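The Vegetable Clause

Hidayah Chin had been divorced from the restaurant business for six months when Pongsak Yimyam called and asked her to come judge a soup.

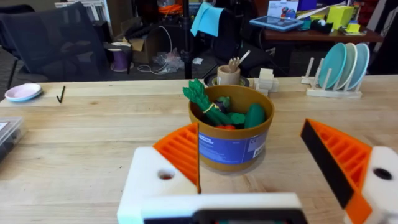 1. The Invitation

"It's not a contest," Pongsak said. "It's a disagreement."

"Between who?"

"Me and my mother."

Hidayah had once refereed a knife fight over parking behind the Plemia, and she thought about that fondly while she looked for her shoes.

2. The Soup

There were two pots on the stove. Pongsak's mother sat between them with her purse in her lap, like a woman waiting for a bus she meant to complain about.

"Left one first," she said.

"You can't tell her which one first," said Pongsak. "That's influence."

"Fine. Right one first."

Hidayah tasted the right one. It was good soup. She tasted the left one. It was the same soup.

She tried both again to buy some time. Twenty years in kitchens had taught her to make a thoughtful face with her mouth full, and she made it now.

"Well?" said Pongsak.

"Who made which?"

"We can't say."

"He ran out of asparagus," said his mother. "He came to my pot with a ladle. He thinks I was asleep."

Pongsak studied the ceiling.

"The left one," said Hidayah, "has more character."

His mother closed her purse and asked Hidayah if she was staying for dinner. There was plenty of soup.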